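Ticket: left arm drifts when I'm teaching the can-basket task by remote control
Opened by: Gemma Carbone
Cell: Rondance

Hi Nives! I'm trying to teach the pair to move drink cans between the white basket and the mat, and the left arm keeps wandering off to one side of where my hand is. I've done 16 demos so far and I'm not proud of all of them (my shoulder isn't either). Views from the cell, one of them from a gripper camera:

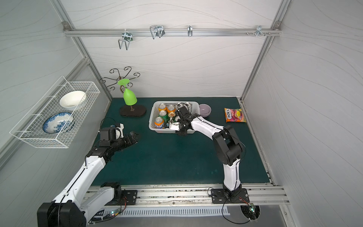
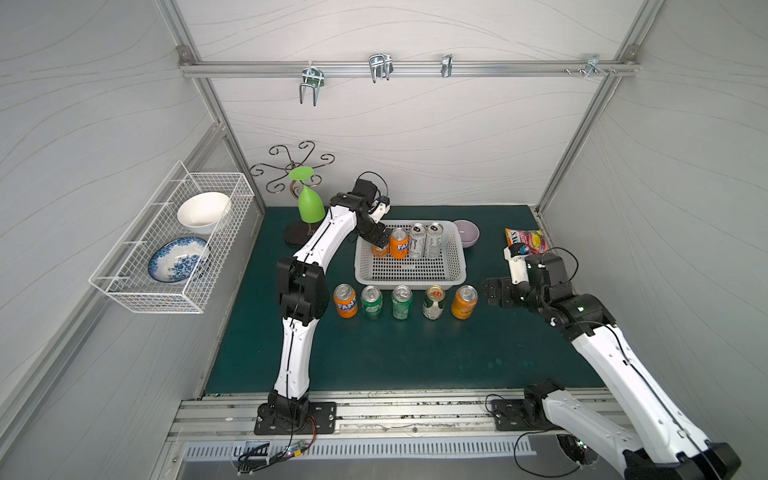
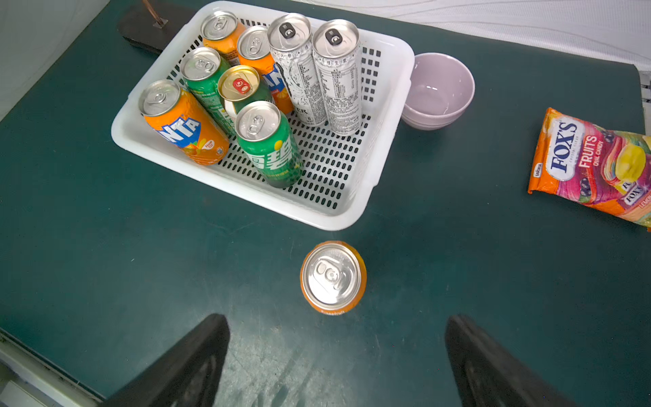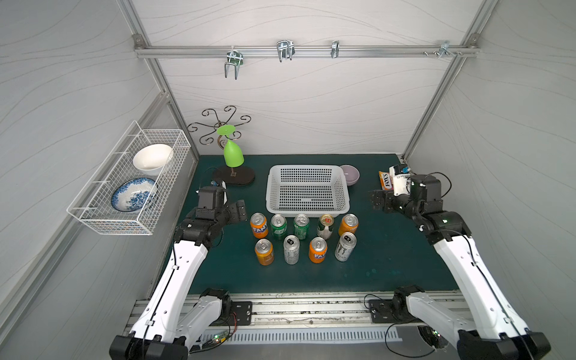

## What I've tried

- Re-homed both leader arms before each demo. Helped for a bit, then the drift crept back.
- Swapped the leaders left and right - the drift stayed with the left arm, so I don't think it's my handle.
- Slowed the follow speed from 100 to 21. Way easier to line up on a pull tab, but so slow!

## Reply from Nives, 3:40

Sounds like the wrist offset got saved wrong in April. Load Ulises's old file, redo the zero, and try one can only before you go back to the full set.

## Update

Loaded it, zeroed it, did one can - much better! Leaving this open until I've redone the bad demos.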